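Hands, wrists and a board full of blue parts
Speaker notes, April 2025

Slide 1. Hello and why I'm up here

Okay, say hi, check the mic, don't start with the apology about my slides. Say what the talk is: we wanted to know whether a five-figure controller swap would buy us better fine work, or whether we should have spent the money on fingers. Two controllers, Osis and Perron, same hands, same arms, same task board. The project is called Sekano and it has eaten most of my winter!

Mention early that I'm a hands person. I came in wanting the hands to matter more, so people should discount me a little.

Slide 2. The board

The board is white, the parts are blue, and the trick is that it asks for very different kinds of grip on one small surface. There's a round knob, there are little pegs, there are two toggle levers side by side on a small plate. Big part, thin part, upright part, part on its side. Let people look for a second before talking over it (I always talk over it).

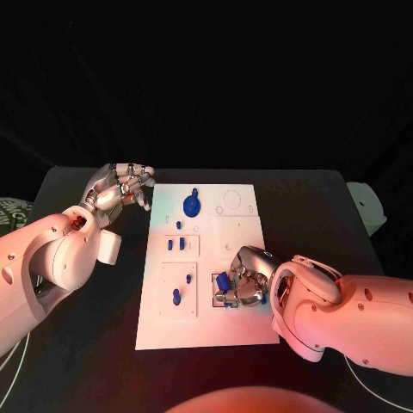 Why not just use a parallel gripper, came the remark when I gave the short version of this in December, because two flat jaws would pick up a peg all day long and cost a fraction.

Fair! And I said so then. For pegs only, take the jaws, go home early. Our problem is the mix. I don't want to change tools between a knob and a thin cylinder, and I really don't want to write the tool-change code again. Also the Skerkesar line, where this is supposed to end up, has no room for a tool rack.

Slide 3. What we ran

200 attempts per controller, 59 of them set aside for two-handed work, where one hand has to stay out of the other's way over the board. That was harder to set up than the rest put together. Osis ran first, which I'd do differently now, I'd shuffle them. Own up to that here, somebody will ask.

Loop rate was fixed at 1,000 hertz on both so nobody could say one got a head start. Same joint limits, same speed cap, same starting pose.

Slide 4. Where it gets interesting

Stay on this one a while. One hand curled up and closed, the other one open with the fingers spread over the far end of the board. I like it as a way into the hand pose question, which I think gets skipped in most comparisons. How a hand waits matters as much as how it grabs. A closed hand takes up less room near small upright parts, but then it has to open before it can do anything, and opening near a peg is where we knocked things over.
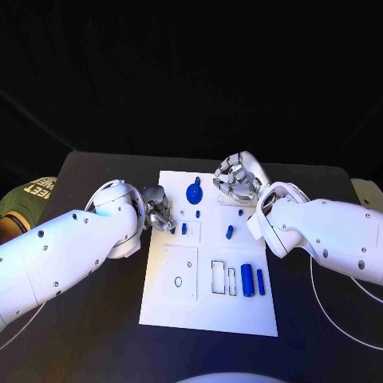 Sekano should publish the failed grasps too, and not only the success rate, is how Perron's support desk put it in their reply to our first write-up. Total agreement from me, and the logs are going up with the slides.

So what did we see? Perron was smoother on approach, and you could feel it in the wrist traces. Osis recovered better after a bad touch. On the thin cylinder they were so close that I'd call it a tie, and on the knob Osis won clearly. Say plainly that I expected the opposite on the knob and had a whole slide ready about it. (Deleted. Mourn briefly.)

Slide 5. Fingers near small parts

Both hands high on the board here, with fingers drawn in toward a pinch. Talk about pinch versus wrap. Pinch is what I'd teach first if I were starting over, since so many of the parts are small, and the wrap can come later for the fat cylinder. Point out how close some of the parts sit to each other, then go straight to the next slide. 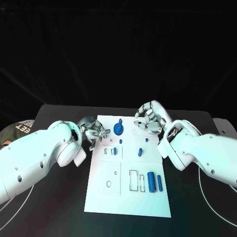 Slide 6. What I'd buy

Neither controller, yet. I'd put the money into fingertip pads first and rerun the same 200. If the gap between Osis and Perron is still there after that, fine, then it's a real gap.

Perron's license is 365 days and then you renew, so do your testing in one stretch. Ask me how I know. Leave time for questions, and if the room is quiet, bring the knob slide back up.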